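We use cookies to remember your settings and count visits. Accept all | Choose cookies

How a Robot Gets Ready to Use a Screwdriver

3/30/24

Etel is a robot with two arms. It lives at a table in a workshop called Plirnlow, in the town of Mestdale. Etel's job this year is learning to take small boxes apart and put them back together. For that it has to hold a screwdriver, and holding a screwdriver takes a lot of getting ready.

Valter Prata sets up the table, and Hélder Abreu looks after the arms and the grippers. A gripper is a robot's hand. Each of Etel's grippers has two fingers. They can close on something or open to let it go, and that is all they can do. You have more fingers than that, and yours bend in several places. Etel has to manage with stiff ones.

Valter starts with the table. He puts a small gray plastic box between the arms, where both grippers can get to it. The box has screws at its corners. The cordless screwdriver goes on the white tabletop, off to the right. Other things can stay farther back, such as the wooden toy with the little doors and latches, which Etel uses for a different lesson. 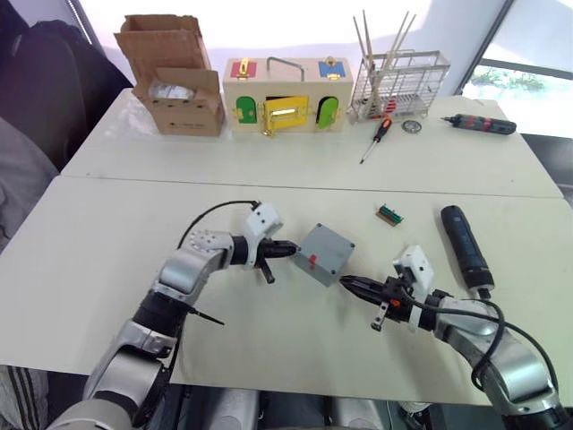 Checking the arms

Before anyone turns the power on, Hélder looks at the cables. A robot arm needs electricity and it needs signals, which are messages that tell it where to go. Both travel through cables. Some of Etel's cables loop along the outside of the arms, so they have to be long enough for the arm to stretch and turn. If a cable is too tight, it can pull out of its socket. If it hangs too low, it can catch on the table or on a tool.

Next he checks the bolts with a hand tool. An arm that moves all day shakes a little, and shaking can loosen bolts. There are 8 on his list for each arm. When one has worked loose he tightens it and writes that down in a notebook. The check he did before this lesson was number 761 in the notebook.

Then the arms are switched on and moved slowly through all their positions with no tool in the grippers. Hélder listens for scraping or clicking. He keeps one hand near the stop button. The slow practice lasts 900 seconds, which is 15 minutes.

Looking after the fingers

The fingers get the hardest work, and they wear out before the rest of the robot does. Dust gets on them. They pick up scratches from the things they hold. A smooth, dusty finger can let a tool slip, in the same way that a sock slips on a wooden floor.

Hélder wipes the fingers with a dry cloth. He looks for cracks and checks that the two fingers line up. If one sits higher than the other, the tool will twist when they close on it. Bent or cracked fingers are taken off and new ones are screwed on. It is one of the easier repairs.

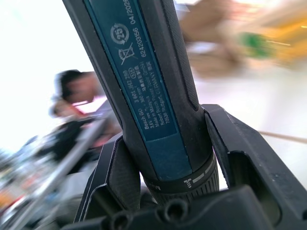

The strength of the squeeze has to be set, too. With too little squeeze, the screwdriver falls. With too much, the motor in the gripper gets hot and the plastic case of the tool could be damaged. Hélder begins with a gentle setting and raises it one step at a time. After each step he tugs the tool by hand to see if it moves.

Where the fingers close matters as much as how hard they squeeze. A screwdriver is long. If a gripper holds it near one end, the other end sticks out a long way, and a small tilt of the wrist swings that far end through a big distance. You can try this with a ruler. Hold it at one end, tip your wrist a tiny bit, and watch the other end move.

A cordless screwdriver also has a ring called a collar. Turning the collar changes how strongly the tool twists a screw before it stops. That twisting strength is called torque, and you say it "tork." The little marks on the ring show the settings, from weaker to stronger. Valter picks a low one for plastic boxes so that the screws don't crack the plastic.
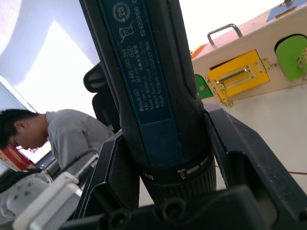
Why can't the robot just pick up the screwdriver by itself from the first day?

A robot doesn't know what a screwdriver is until it has been shown. People have to teach it where to put its fingers, how wide to open them and when to close them. It needs many tries with the tool lying in different places, and it gets plenty of them wrong along the way.

Lining up with the tool

When the tool is lying on the table, the open fingers have to come down with one on each side of it. If the gripper is too far to the left, a finger bumps the tool and rolls it away. So Valter practices the open position a lot. He moves the gripper toward the tool, stops it, looks at the gap on both sides and moves it back again.

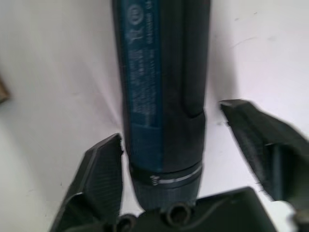

He changes the direction of the tool between tries, sometimes only by a little. If Etel always found the screwdriver in the same spot, it would learn that one spot and be lost anywhere else.

At the end of the lesson the arms go back to their resting position and the power goes off. The screwdriver goes on its charger. Hélder wipes the fingers once more and writes down anything that sounded wrong, and the next morning he reads that page first.

Words to know

Gripper: the part of a robot that holds things.
Collar: the ring on a screwdriver that sets how strongly it twists.
Torque: twisting strength.
Signal: a message sent to a machine.

More to read

What Is Inside a Battery?
The Nutsugah Bridge and How It Lifts
Why Bolts Come Loose
Our October Workshop Day in Mestdale
How a Crane Keeps Its Balance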